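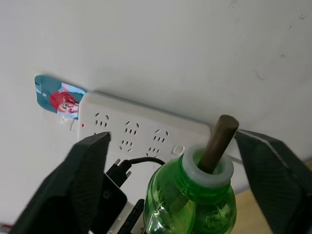

4. What a Trailer Gives Away

We had grown very fond of our moviegoers by this stage of the project, and it was a pleasure to read what they wrote after watching the Gutholm trailer. Of the 454 people who filled in the survey at the Drulton theater, 177 made a guess at the ending, often a long and happy one, with a second guess squeezed in underneath. Most of these guesses went back to the same short shot of the locked boathouse, which stays on screen for four seconds and is never explained.

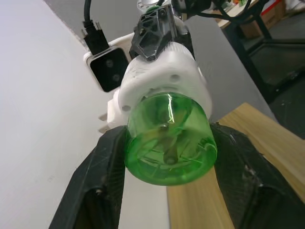 Guessing seems to grow out of a hint that is clear enough to notice and too vague to settle, and the older Timness trailer, which told nearly the whole story, drew far fewer guesses from the same audience. We came to call the first kind of hint a tinted one. The green bottle in Figure 2 is a fair likeness: a darker shape shows through the plastic, and the eye keeps going back to it. The boathouse shot worked on our viewers in much the same way, and we return to it in Section 5, where the Psarras trailer is compared shot by shot.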